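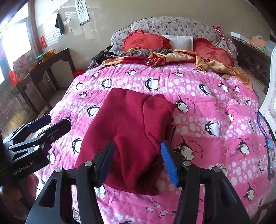

Maroon thing, penguin quilt, two fingers. The bedroom is the lab now.

I have been promised a laundry-folding robot for most of my adult life, and I'd like it noted that I still fold my own shirts. So when Yen-ting Chung started posting to our workshop list in August about a home build that would "learn to fold from us," I replied with one word, and the word was "Sure."

She took that as a yes. I'm now part of the build.

The plan, as she wrote it up: skip the expensive arm for now, work with hand-held grippers, record a lot of folding done by people, and train something small on the recordings. The arm comes later, when there's a reason to have one. I'll admit that's the right order. The last project that came through our shared workshop at Castidside bought the arm first, and the arm spent its life holding a desk lamp. Chak-lun Tu still calls it the lamp.

What bothers me is everything after the word "train." Yen-ting's target is 2163 recorded folds before we try anything. I asked where that number came from and she said it was what fit on the drive. Ikhsan Ginting thought this was a perfectly good answer. He has been naming things again, by the way. The project is called Stokier, for reasons he has explained twice and I have failed to retain both times.

We have 172 folds so far. Of those, Pui-shan Mak went through and threw out 106, mostly for cloth sliding out of the grip or a person forgetting which way the sleeve was supposed to go. So that's the state of the art in our corner of the world. Sixty-six usable folds and a sore wrist.

The wrist is worth a paragraph. Folding through a pair of grippers is nothing like folding with your hands. You have two fingers per side and no palm. You can't smooth anything. All those little things you do without thinking, flattening a hem with the edge of your hand, feeling whether you've got one layer or two, are gone. I pinched what I was sure was a single layer of knit and came up with the front, the back and a fair amount of quilt. Then you start over, and you start over slowly, and somebody says "that one still counts as data."

Does it, though? I keep asking what the model is meant to learn from watching me be clumsy. Yen-ting says it learns recovery. I think it learns to be clumsy. We've agreed to keep arguing about it until there's something to test.

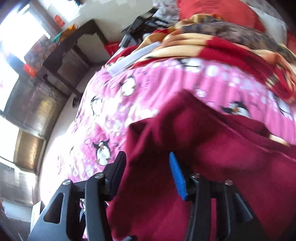 Jaws wide, one blue pad in view, and a ridge of cloth I did not want there.

I will say something nice about ribbed pads. My first attempts were on a spare tool at the workshop with plain printed fingers, and fleece just skated off them. Ridges help. They help less on thin cotton, where I find I squeeze harder to make up for it and then can't let go cleanly, so the sleeve follows the finger back out and undoes the fold. Pui-shan has a theory that softer ridges would fix it. She has a bag of eight test strips and has not yet put her theory in writing, so I'm not grading it.

The other problem is the bed. Hsiu-ying Chung pointed out (correctly) that a mattress gives when you push on it and a table doesn't, and that a busy quilt is a hard background for software that has to find the edge of a garment. Yen-ting says people fold laundry on beds, so the thing had better cope with beds. Fine. But if it only ever sees penguins, I'd like somebody to tell me what it does on a plain gray blanket. My guess is it stands there looking for a penguin.

I proposed we do a third of the recordings on a flat table and a third on some boring sheet, and the proposal was accepted on the condition that I do them. Fair enough. I should have seen that coming.

For anyone at Cellstead who wants to try this: bring dark and light clothes both, cut your sleeve tags off, and tape over the pivot screws if you're working with anything loosely knit. I caught a thread on one and pulled a run right across a sweater. Mine, luckily. Short sessions are better. My folds got noticeably worse toward the end of a long one, and those were the ones Pui-shan tossed.

Next on the list is a first training run on the sixty-six, which Ikhsan wants to do immediately and which I think is a waste of electricity. I've been outvoted. I'll post whatever comes out of it, including if it works, in which case I will need a few days.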